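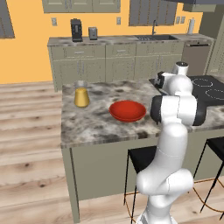
The simulated kitchen, with the arm at the island and the red bowl on the countertop.

Teaching a simulated arm to work at a kitchen bench: report on our term project

Print this page | E-mail this page
Reading time: 6 minutes

Project members: Beca Bellis, Jabari Mussa, Rok Begović
Supervisor: Berenice Varela

1. Background

Our group chose the manipulation stream of the robotics elective. The other groups worked with wheeled robots on the floor of the lab. We worked entirely in simulation, in a kitchen, and our task was to have an arm pick up a small cube and leave it in a bowl.

The project was called Dafis. The name was left over from an earlier group's code folder and we never changed it. We began in November with three people and one computer that was able to run the simulator at a usable speed. Jabari's laptop could also run it, but the picture updated so slowly that driving the arm by hand was not practical.

We were asked to do two things. The first was to drive the arm ourselves and record our attempts. The second was to write a scripted controller for the same task and compare it with our own driving. We finished the first part and most of the second.

2. The kitchen

The kitchen came as a ready-made scene. It has an island with a stone-patterned countertop, a cooktop at one end, and a back counter with a coffee maker, a toaster and a sink. Most of this has nothing to do with the task. We left it in at our supervisor's suggestion, so that the camera views would have some ordinary clutter in them.

We spent longer on the countertop than we had planned to. The stone texture is a mixture of grey, white and dark patches, and Rok's first attempt at finding objects by their edges picked up the pattern in the stone as well. He tried blurring the image before looking for edges. This removed most of the pattern, but it also removed the cube at some distances. In the end he switched to looking for colour first and shape second.

3. Driving the arm by hand

We drove the arm with a game controller. The left stick moved the gripper across the countertop, the right stick raised and turned it, and a trigger closed the fingers. Beca wrote the mapping and called it Geltine. She changed it several times in the first weeks, mainly to slow down the turning motion, which had been far too sensitive.

Each of us drove 10 attempts for the recorded set. An attempt ended when the cube was resting in the bowl with the fingers open and the gripper clear of it, or when the driver gave up. We agreed on this rule before recording. In our practice runs we had been arguing over cases where the cube was in the bowl but still touching a finger.

Drivers had two views to work from. One was a fixed view of the island from across the kitchen, and the other came from a camera on the gripper. We all started out using the fixed view for everything, and we all had trouble judging height with it. The gripper view was much better for the last part of the approach, once we had learned to read it. It gives very little idea of where the arm is in the room, and Jabari twice drove the elbow into the edge of the island while he was watching only the gripper camera.

4. The red cube problem

The bowl in the scene is red. Our cube was given a marbled dark red texture, which we picked from the texture list without thinking about it much. For a person driving the arm this makes no real difference. For the scripted controller it made a great deal of difference.
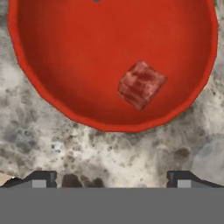
The colour step in Rok's script returned the bowl and the cube as one region. While the cube was out on the stone the script could find it. Once the cube was inside the bowl, the script could not tell whether the bowl was empty, so it had no way to confirm that the attempt was finished. It would open the fingers, back away, check, find no cube, and start searching the countertop again.

We discussed changing the cube to blue. Berenice pointed out that this would solve the problem in our scene and leave the method as weak as before, and she asked us to try at least one other approach first. We tried two:

Brightness. The inside of the bowl is a bright orange-red and the cube is duller. A brightness threshold inside the bowl region worked when the gripper camera was high above the bowl. It was less reliable when the arm came in from the side and the bowl filled only part of the view.

Texture. The bowl is smooth and the cube is mottled. Rok measured how much the values varied within small patches of the bowl region. A patch with a lot of variation was taken to be the cube. This worked better, and it is the version we handed in, under the name Zilex.

The texture method has a fault of its own. If the bowl region is drawn slightly too large, it takes in some of the countertop past the rim, and the stone is more mottled than the cube. We dealt with this by shrinking the region by 2 pixels on every side before measuring. It is not an elegant fix – a badly drawn region still gets through – but it was enough for our purposes.

5. Comparing the two

We had intended to run the script for as many attempts as the three of us had driven between us, which was 30. We ran fewer, because a simulator update changed how the fingers gripped and we did not want to mix results from before and after it. For that reason we have not put the two sets side by side in a table.

What we can report is limited. The script was slower than any of us. It was also more consistent in its path, and it never hit the island with the elbow. Most of its failures happened at the grasp, with the fingers closing on a corner of the cube and pushing it away. Our own failures were more varied.

6. What we would change

We would fix the simulator version on the first day and not touch it. We would also save the gripper camera view with every attempt. We began doing this only partway through, and Beca had to redo her set.

The code and the recorded attempts are in the course folder, with a short readme by Jabari on setting up the controller.

Related reports
Line following on a patterned floor – Gwilym Pritchard
Hostesska: a table-clearing robot on wheels
Notes on choosing a game controller for arm work

Print this page | E-mail this page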